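The case for leaving the bad episodes in

Most small teams that collect demonstrations for a manipulation policy throw away more than they admit. An operator fumbles a grasp, says "scrap that one," presses a key, and the recording is gone before anyone has looked at it. At the end of the shift the folder holds only clean runs, and the success rate of the data is one hundred percent by construction. I think this is a mistake, and I think it is a mistake that gets more expensive as the tasks get smaller and more precise.

My own experience is with tabletop pick-and-place, with chess pieces as the objects. The project was called Laing and ran out of a shared workshop in Skeston. The task was simple to state: given a marked piece and a marked destination, move the piece from one to the other without disturbing anything else. We collected by teleoperation with two operators, and the first usable set had 367 episodes in it. Every one of them was a success. The policy trained on that set was poor in a way that took us three weeks to understand.

The failure was not in reaching. The arm went to the correct piece nearly every time. It failed in the last stretch before the fingers closed, where a small lateral error put one fingertip on top of the piece when it should have been beside it. A human operator who sees this happening backs up a little, shifts, and goes down again. Our data contained almost no examples of backing up, because an operator who had to back up usually considered the episode spoiled and deleted it. We had trained a policy on people who never missed and then put it in a situation where it had missed. It pressed down.

This is a known problem in imitation learning and has been for decades. Errors take the system into states the demonstrations do not cover, and the errors then compound. The standard remedy is to collect corrections in those states. What is less often said is that many teams already have the corrections, or had them, and removed them during collection in the name of quality.

I would separate three kinds of episode that tend to be deleted together. The first is the recovered error: the operator misses, corrects, and finishes the task. The second is the unrecovered error: the piece falls over or rolls away and the task is not completed. The third is the corrupt recording, with dropped video, a stalled servo reading, or a goal marker that was never set. Only the third should be deleted, and even then the fact of deletion should be logged. The first is the most valuable material in the set. The second is not directly useful for plain behavior cloning, since cloning it teaches the failure, but it is useful for training a success detector, and it is the only evidence you will have of how hard the task is for a person using your interface.

That last point deserves more attention than it gets. If operators fail often on the far side of the board, the interface has poor visibility there, or the arm is near the limit of its reach, or both. A folder of clean runs hides this. It shows fewer episodes in that region, and whoever trains the model may read the gap as an accident of sampling and ask for more of the same.

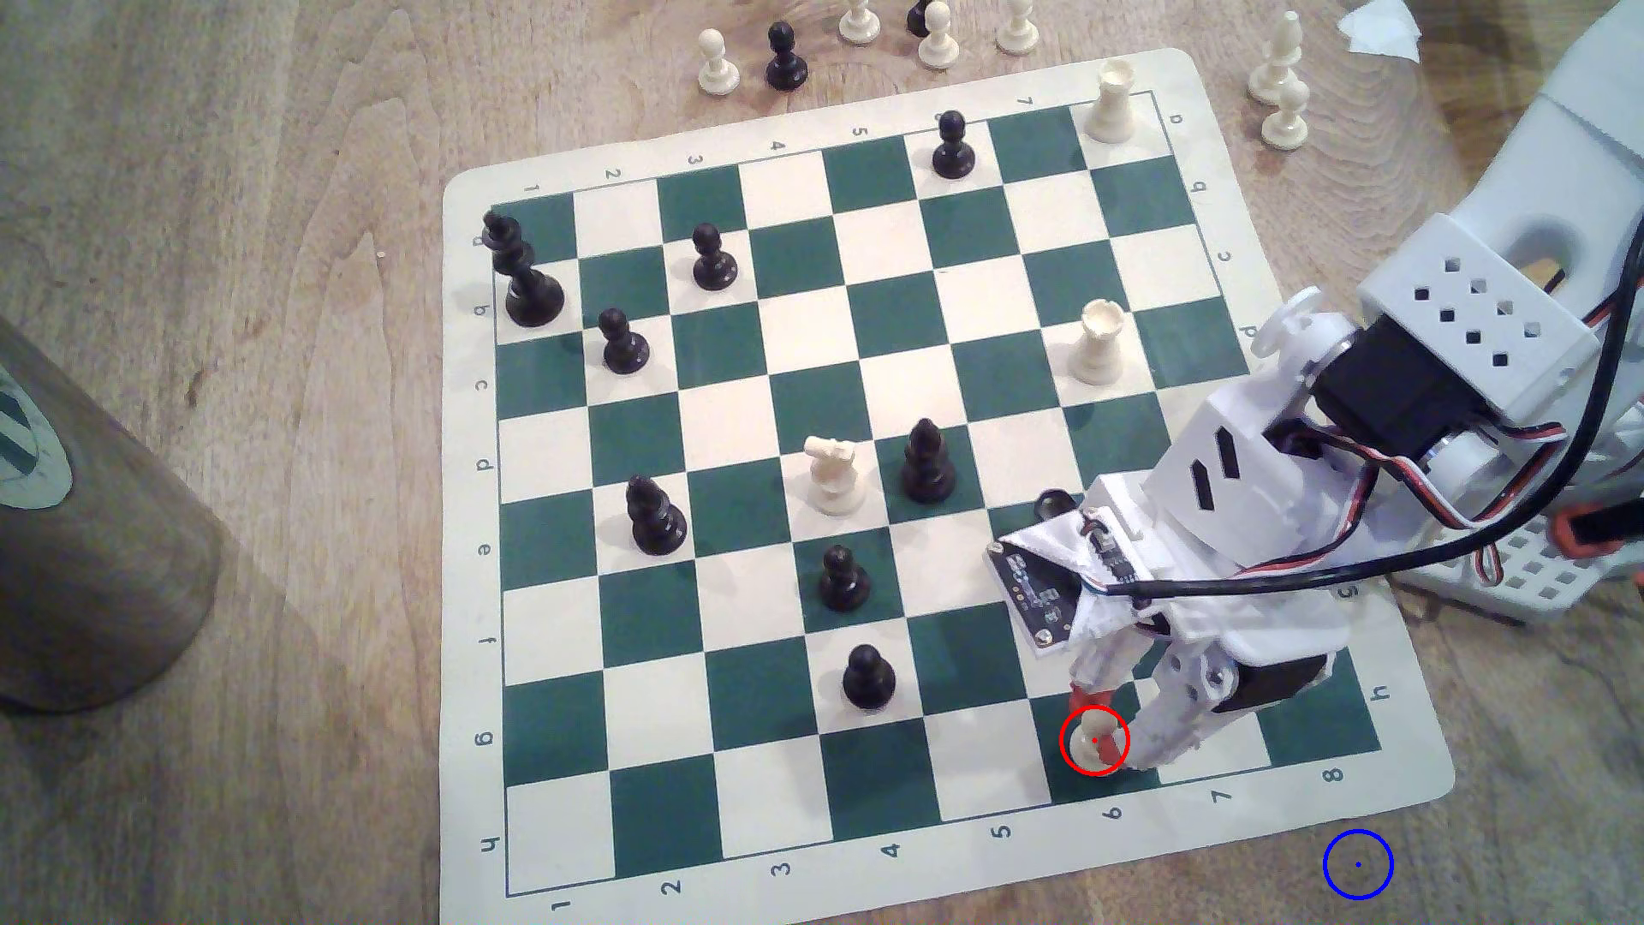 Chess pieces are a good test of all this because they are unforgiving in a specific way. They are narrow and they tip over. Their neighbors are close, and an error in one grasp can change the starting state of the next three. A pawn and a rook want different grasp heights. The destination may be a square on the board or a patch of bare table, and those are different problems, because a square has edges that the operator uses without thinking and the table has none. When we looked at release positions, the scatter on bare table was clearly wider than the scatter on the board. An operator placing a pawn on wood has only the goal marker to aim at.

The marker itself raises a question of what the examples are examples of. If the goal is drawn into the camera view as a colored circle, the policy learns to serve the circle. That was our intent, since it let us specify any move without retraining. It also means that an episode in which the operator went to the wrong piece can still be a correct demonstration of something, provided the marker is redrawn afterward to match what was done. We relabeled in this way late in the project, and I would now do it from the first day. A wrong-piece episode is a perfectly good motion attached to the wrong instruction. Fix the instruction. Keep a field in the record that says you did, so that anyone studying operator error can still find the original.

There are objections, and some of them are strong.

The first is that mixed data hurts a cloned policy. This is true if the mixing is careless. A long episode with four attempts at one grasp contains a lot of frames in which the arm is doing something you do not want copied. Feeding it in whole teaches hesitation along with recovery. We saw this: after we stopped deleting, the next policy recovered more often, but it also made small pauses above the piece on runs where no recovery was needed. The answer is to segment. Mark where the error begins and where the correction begins, train on the correction, and mask the error. This costs annotation time. On our task it took an annotator less time than it took the operator to record a replacement episode, and the replacement would not have contained the correction.

The second objection is about operators. Tell people that mistakes are welcome and they may become sloppy. I took this seriously, and at Illerlow, where I later helped set up a second station, we watched for it. The effect I saw was close to the opposite. When every miss meant a discarded run, operators slowed down before the grasp to protect the episode, and the slow approach became part of the data. Once the miss no longer cost them anything, they moved at a natural speed. I would not claim this holds for every crew. Pay matters. If operators are paid per accepted episode, then the acceptance rule is the real instruction, whatever the written protocol says, and the rule will be followed very exactly.

The third objection is storage and review. Keeping everything means someone has to look at everything, or at least sort it. My answer is that sorting can be postponed and collection cannot. A recording kept and never used has a low cost. A recording deleted at the moment of collection is gone, along with the particular lighting, piece layout, and cable position of that afternoon. A team that cannot afford to review its failures this month may be able to in November. It cannot go back and have them again.

A fourth objection, which I hear more from managers than from engineers, is that a set containing failures looks worse. It does. A success rate reported next to the episode count is less attractive than the episode count alone. I can only say that the number exists whether or not it is reported, and that people who train on the set will pay for not knowing it.

There is also a version of my position that goes too far. Some argue for scripted failure, with operators told to miss on purpose so that corrections can be recorded in bulk. We tried this for a short period under the name Pillangate, as a separate set, and I was not impressed. Deliberate misses do not look like real ones. The operator knows which way the error will go and has the correction ready before the finger touches the piece. The offsets come out too large and too regular. A better approach, if natural errors are scarce, is to let the current policy drive until it gets into trouble and then hand control to a person. The trouble is then the policy's own, and the correction is a response to something the person did not plan. It requires a handover that does not jerk the arm, which is more work than it sounds, particularly on inexpensive hardware where leader and follower do not start in the same pose.

What I would ask of a team starting now is modest. Remove the delete key from the operator's controls. Replace it with a flag that has a small set of values: clean, recovered, failed, corrupt. Have the operator set it at the end of each episode, when the memory is fresh, and let a reviewer overrule it later. Record who flagged what. Report the proportions whenever you report the total. Keep a held-out group of recovered episodes for evaluation, because a policy tested only on clean starts will appear to be better than it is.

The flag takes the operator two seconds. We spent far more than that arguing over whether a wobble counted as recovered, and in the end decided that it did if the fingers opened again.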